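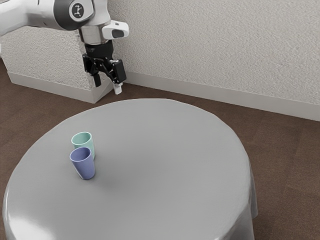 What should we budget for beyond the arm itself?

Posted by clullmont_workshop, 5/21/24

We run a small teaching workshop and want one arm for simple table tasks, mainly picking up plastic cups and moving them. So far everything has been done in simulation. I have a quote from Karppinen for the arm and a two-finger gripper, and I need to put one total in for the year. What else should go on the list? Would a used arm be a bad idea?

furkulon

Put the arm on one line and everything else on another, or the extras get cut. Ours were a solid mount, a wrist camera, cables, spare fingertips and a stop button within reach of the operator. Fingertips wear out. We paid 474 for a set of 5 including delivery, so ask for that price now. Keep 10 per cent back for things you forget – we forgot the mount.

Before you order, go back to your simulation and change the height of the table and the place where the arm is fixed. If it can't reach the near side of the table there, it won't in your room either. That costs you an afternoon and may save you buying the next size up.

On used arms: fine if the controller comes with it and the seller will show it running. Ask who does repairs. We bought ours in February and waited two months for a part.

kisex

just buy new. used ones are a pain

bench_and_bracket

Check whether the quote includes training and the software licence. Ours didn't, and the licence is yearly, so it has to go in next year's budget too.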